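Jonard Simulated Countertop Cell, Monine Edition
Item 862. Download, single-seat license. Last revised 3 May 2023.

One Franka Emika arm, one marble counter and a collection of clutter, all rendered, so nothing you drop needs sweeping up. The cell is meant for practicing small-object grasps before anyone lets you near the hardware budget.

What you get
The scene file, the arm and gripper models, 42 loose objects and the Basley contact solver. The solver wants 40 GB of disk and will ask for it twice.

Setting up
1. Unpack to a short file path. The installer dislikes long ones and reports them as error 492, "joint fault."
2. Load the counter first, then the arm. Loading them the other way round puts the base through the marble.
3. Run the Durán calibration with the fingers open. Save the result under a new name, or it will overwrite the factory one without a murmur.
4. Bring the gripper down over the pink and orange piece. Check the approach from the fingertips and from both sides of the counter.
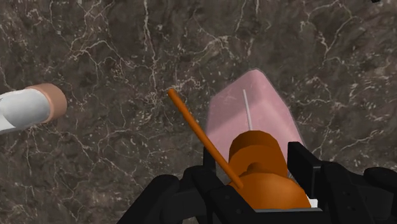

Gripper view, with the orange part between the fingers.

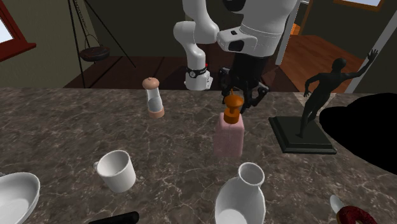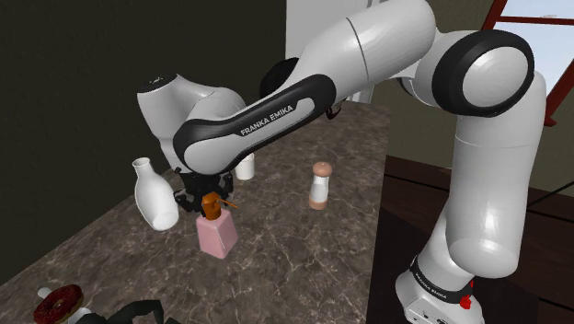
5. If the fingers sink into the part, raise contact stiffness one notch and reload. Two notches and the object leaves the building.

Looking after it
Clear the contact cache each January, or whenever the shaker starts to drift by itself. Back up your calibration before every update. Reset the clutter from the Scene menu; dragging the pieces back by hand takes most of an afternoon.

Not included
Real arm, real counter, phone support after lunch.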